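Stullow Handheld Gripper Set, two-hand version

Part no. 3158
Ships as: 2 grippers, marker cubes fitted, calibration card, hard case
Software: Zevetti recorder and pose solver, license included

Overview

The Stullow set records two-handed manipulation without a robot in the room. The operator holds one gripper in each hand and does the task directly. Each gripper carries a cube with printed fiducial patterns near its base, and the solver recovers the gripper pose from whichever faces the head camera can see. Jaw opening is logged on the same clock.

The output is a pair of gripper paths plus jaw width, in the head camera frame or in a table frame set with the calibration card. Either can be retargeted to a fixed two-arm cell. The jaws match those on the Prins arm tool, so contact geometry carries over unchanged.

Method note: view dropout and policy training

The set was developed alongside a study at Drulton on gaps in marker tracking. When an operator turns the wrist inward, one cube can be hidden by the forearm or by the other gripper. The usual practice is to discard the whole take. The study compared three treatments: discard, linear fill, and fill with a loss mask, where the path is interpolated but filled steps do not count toward training loss.

Tasks were tabletop rearrangement with cloth, thin-stemmed objects and small upright items. Masked fill gave the best policies on cloth, where takes are long and gaps are frequent. On short pick-and-place takes the treatments could not be told apart. Linear fill without a mask was worst on upright items – the policy learned to cut corners near the object and knocked it over.

The recorder now writes a validity flag for every step and each hand. Masked fill is the default export. Raw export remains available.

Limits

Fast wrist rotation blurs the patterns and shortens the usable range. Overhead lights can wash out a cube face at steep angles. Force is not measured. Recalibrate after any drop, or if a cube has been removed from its mount.

Spare cubes are sold in pairs. Do not mix cubes from different sets – pattern IDs are tied to the calibration file.
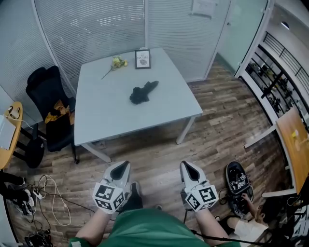 Abimbola Ekwueme writes that masked fill held up on towel folding as well, but only after very long gaps were dropped from the takes, and asks whether the export could take a maximum gap length as a setting.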